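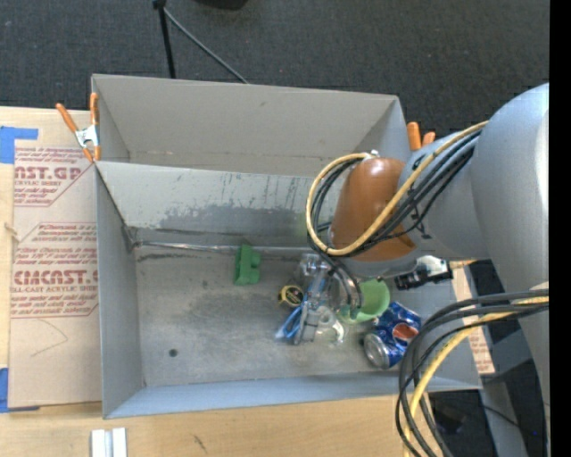

The gray bin, with its contents as of this morning.

October, 7:40 a.m.

I had one resolution for the fall and it was to deal with the gray bin. I wrote it on the kitchen calendar in pen. It has been carried over from the last three months, also in pen, so you can see how seriously I take ink.

The bin is where things go when I'm holding them and would like to stop. It's big and it has sloping sides, so whatever you drop in slides toward the middle and mixes with whatever was there before. The inside is scratched and smudged all over, and there's a seam along the bottom of the slope that I have decided not to look into. One corner is crumpled and dark. Hrvoje Gashi sold it to me as "lightly used" and threw in delivery, and I remember feeling I'd gotten away with something.

So, coffee, and then the tape measure. Small, round, black face, yellow edge. I bought a second one in August when I couldn't find this one, and then measured the window with it and got the window wrong anyway. The curtains from Rerkico are still folded over the banister. They would fit somebody's window very nicely.

The green block with the knobs on its side is part of a toy, and I have no child. Kekeli Nutsugah has two, and they were over in the summer, so I texted her. She wrote back "keep it," which I thought was quick. I asked what it was part of and she sent a thumbs up.

Then the blue loop. Bright blue, pale tip at the end, could belong to almost anything. I've had it in a "maybe" pile twice this year. It goes back in every time on the theory that the day I throw it out, whatever it holds together will fall apart.

Two cups. The clear one I can defend, a person needs something to drink from. The light green one was lying on its side, which is how it has spent most of its life in my house. It came from Araba Ankrah's moving-out party on Quansah Street, where she stood at the door and wouldn't let anyone leave without kitchenware. I admired it at the time. You have to be careful what you admire at those.

And a blue Pepsi can. I don't even drink Pepsi! I've been blaming Carla since breakfast and she isn't here to argue, so it's going well.

11:15 a.m.

Progress report. The tape measure is now in the drawer with the other tape measure. The can is on the counter, in the spot where I put things that are on their way to recycling and need some time to think. The clear cup is in the sink. I looked at the blue loop for a while and put it back.

Called Korkor Agyeman to ask how she keeps her place the way she does. She said she doesn't own a bin. I said everyone owns a bin. She said no, she has shelves, and then there was a silence that I took personally.

Evening

Dropped the mail in the bin on my way past. Found the curtain receipt in with it. Returns are 2 weeks. I'll need to measure the window again first.

Comments

Carla M.: It was not my can. I would like this noted somewhere public.

Korkor: I said shelves AND a closet. Don't make me sound like a monk.

drelen_reader: We had a blue loop thing in our junk drawer for years. My husband threw it out in the spring and the gate hasn't closed right since. Keep yours.

Hrvoje G.: Lightly used is a range

Last updated: October, 9:20 p.m.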